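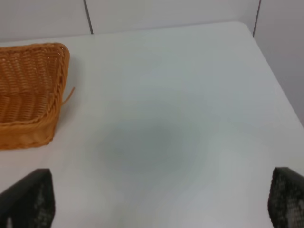 Figure 6.1 Rectangular wicker basket with a braided rim, on a white tabletop.

Chapter 6
Sorting into open containers

Most small items in a home or a shop back room are kept in something without a lid. Trays, tubs, bowls and baskets all do the same basic job. They hold a group of things together and let a person see what is there and take one out with one hand. Chapter 5 dealt with boxes and closed storage, where the main concerns were stacking and labelling. In this chapter the container stays open, and the main concerns are size, shape, placing and the order in which things go in.

By the end of the chapter you should be able to:
choose a basket or tray to suit a given set of items
set out a table for sorting
fill a basket so that the items at the bottom can still be reached
check a basket for wear and decide whether to keep it in use

6.1 The basket as a container

A woven basket has three parts that matter to the user: the base, the walls and the rim. The base carries the load. The walls stop things rolling away, and if they slope outward, as they often do, the opening is wider than the base and a hand goes in more easily. The rim holds the ends of the upright strands and takes most of the handling.

Look again at Figure 6.1. The rim is braided and stands out from the rest of the weave. On the right-hand side a single strand has come loose and sticks out over the table. One loose strand does little harm to the strength of a basket, but it can catch on knitwear and thin plastic bags. Trim it close to the weave with sharp scissors. Do not pull it, as this loosens the strands on either side. If the rim itself has started to unwind, take the basket out of use until it has been bound again.

Wicker is light and lets air through, which suits bread, onions and folded cloths. It is a poor choice for anything that leaks or sheds fine powder. For those, use a solid tray or line the basket with a cloth – a tea towel folded in 2 will do for most sizes.

6.2 Setting out the table

Clear the table before you begin. A plain, pale surface is best for sorting small things, as dropped crumbs and threads show up at once and can be wiped away between batches. Put the basket where it can be reached without leaning, and leave free space on at least one side of it.

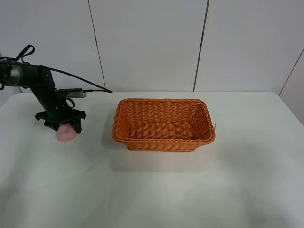 Items waiting to be sorted go in the free space, and finished items go in the basket. Keep the two apart. A common fault is to let the unsorted pile creep up against the wall of the basket, so that things are picked up twice or knocked underneath.

Soft, rounded items need a light grip. Lift them clear of the rim, lower them to the base and then let go. Dropping them from above saves very little time, and they tend to bounce or roll to one end. Heavy items go in first and lie flat. Nothing should stand higher than the rim if the basket is to be carried.

6.3 Case study: the Koubek store

Koubek is a household goods shop in Urkum with a stock of nearly 300 small lines. Until last year its returns were kept in one deep bin, and staff had to empty it each Tuesday to find anything. The bin was replaced with 8 shallow baskets on an open shelf, one for each section of the shop.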